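# A day at the Rillton salt works

I came to Rillton in December, on the early train, because the salt works opens its doors to visitors for one day each winter and I had missed it two years already. The first year I was ill. The second year I wrote down the wrong station, and I don't want to speak more of that.

The train arrives at 8.40 in the morning and the works is a walk of twenty-five minutes along the estuary. There is a bus, but it leaves four minutes before the train comes in. I asked the lady in the ticket office if this was a mistake in the timetable and she said it had been so as long as she had worked there. The path is good, a little muddy after the second gate, and you can see the roof of the pan house from far away with the steam standing over it. On a cold morning the steam goes straight up.

At the gate we were given a yellow sticker and a pair of overshoes, and we were divided into two groups. Mine was taken by Benjamín Painemal, who has been a pan man at Rillton for nine years and before that worked on solar ponds in the north of Chile. He talks softly and the pan house is loud, so my advice is to stand near the front.

## The brine

The salt at Rillton does not come from the sea, although the sea is next to it. This surprised me. It comes from a brine spring under the hill, and the water goes down through old rock salt and comes up again much saltier than the sea is. A pump brings it to a wooden tank behind the pan house, where it stands for a night so that the sand and the iron can sink. Painemal let us taste it from a small cup. It is bitter at the back of the tongue, and a boy in our group spat his into his mother's glove.

In old times the brine was lifted by a horse walking in a circle. The circle can still be seen in the yard, a ring of stones worn down on the inside. Now a lorry is parked on it.

## The pan house

The pan house is the reason to come. It is one long room with a high roof which is open along the top, so that the steam can leave, and in winter there is steam enough that you lose sight of the person before you. The pans are wide and flat, and the fire is under them in brick channels. They are fed with wood chips from a sawmill nearby. Before that it was oil, and before that coal, and the old coal door is still in the wall, painted green.

The work goes like this. The brine is warmed slowly until a skin appears on the top. If the fire is strong, the crystals are small and fall quickly, and this is the fine salt for bakers. If the fire is low, the crystals grow flat on the surface, like small hollow pyramids turned upside down, and they must be taken before they become too heavy and sink. Painemal said the fire is the only real decision of the day and everything after it is carrying.

He showed us the rake and let three people try it. You must pull without lifting. I tried also, and I pushed up a wave of brine over the edge of the pan and on to the hot brick, which made a great noise. He was very polite about this. The rakes are made of ash wood and have no nails, as nails rust in one season, and a new rake must be left in the brine for a month before somebody may use it.

I wanted to know how they judge when the salt is ready. There is a thermometer, but the pan men listen. When the crystals begin to touch the bottom there is a small ticking sound. I listened for a long time and I believe I heard it, but it may have been the roof.

After raking, the salt is put in tall baskets to drain, and what drips from it is collected. This liquid is called bitterns and the works sells it to people who make bean curd. I had never thought about where such a thing comes from.

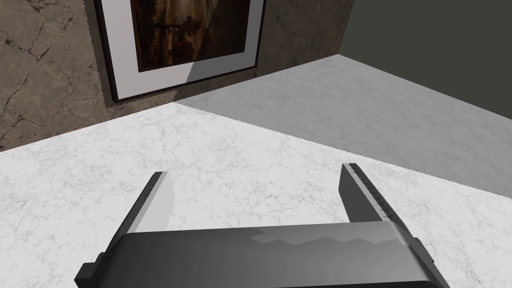
From the drying room we went up an outside stair to the packing floor, which is warm and dry and where everybody took off their hats. The salt is sieved there into three sizes. The largest flakes go in a flat paper box under the name Grallo, and the middle size goes in bags to restaurants. The finest is sold in plain sacks to two bakeries in the town and does not have a name at all. The women who pack the flakes use a wide wooden scoop and fill each box to the weight by hand. I watched one of them for several minutes and she only corrected herself once, by what looked to me like four or five flakes.

## The old ledgers

For me the best hour was one I had not planned. Above the packing floor is a small office with the ledgers of the works, and Bhavana Iyengar was there to show them. She is a historian of food and has been reading these books for her thesis. The oldest which survives has 1,624 entries, all in the same brown handwriting, for salt sent out by boat. It is arranged by customer and not by date, so to learn what happened in one month you must read the whole book. She has done it.

She had opened the page of a merchant called Ulloa, who bought salt for fish and paid always late. Beside his name somebody has drawn a small snail. There are also complaints copied into the book: salt too grey, salt too damp, a sack which contained a shoe. She read these aloud and people laughed a lot, and then a man asked a question about the tax on salt which took fifteen minutes to answer. I understood perhaps half, but I wrote down the title of a book.

I asked her if the salt of that time would taste the same. She thought it would be greyer and more bitter, because they boiled the pan to the end and did not throw the last liquid away. She also told us they used to put egg white or blood in the brine to gather the dirt in a foam. This stopped long ago, and the sign by the till says so in large letters.

## Lunch, and the shop

Lunch was in a tent in the yard. There was potato soup, and bread from one of the two bakeries, and potatoes boiled in brine until their skins go white and wrinkled. The potatoes were the best thing, and they were finished by half past twelve. If you go, eat before the tour. The soup was good also but, I am sorry to say, it needed salt. I was not the only one who said so.

Beside the tent were a few tables of other local makers. I bought a piece of hard sheep's cheese from Prorari, a small dairy on the other side of the hill that rubs its cheeses with Rillton salt. The man gave me the rind end cheaper as it was too small to sell. It has travelled well and I am eating it while I write.

The shop is only one room and the queue is slow. They sell the flakes, a smoked salt which I found too strong, a bath salt, and pieces of scale from the bottom of the pans. This pan scale is hard as stone and is broken out with hammers when a pan is cleaned. Farmers buy it for their animals to lick. I bought a piece the size of a fist, for no reason, and it is now on my window sill, where it becomes damp when rain is coming.

## Some practical things

- The works takes up to 100 visitors on the open day, and you must write to them in advance. They answered me after two weeks, by post.
- Wear shoes you do not love. The overshoes are thin and mine had a hole.
- People with glasses will see nothing for the first few minutes in the pan house. Bring a cloth.
- The stair to the packing floor is steep and there is no lift. The ledgers are up there too.
- The shop takes cards, the tent takes only coins.
- The last good train back is at ten past four. The one after it stops everywhere.

I took the one that stops everywhere, as I had gone back to the pan house to see the fire being lowered for the night. They don't let it go out between October and Easter. One man stays with it, with a chair and a radio – when I left he was peeling an orange and throwing the skin into the fire, and the whole end of the room smelled of it. My coat had white lines on the sleeves when it dried, and they came out with cold water and a brush.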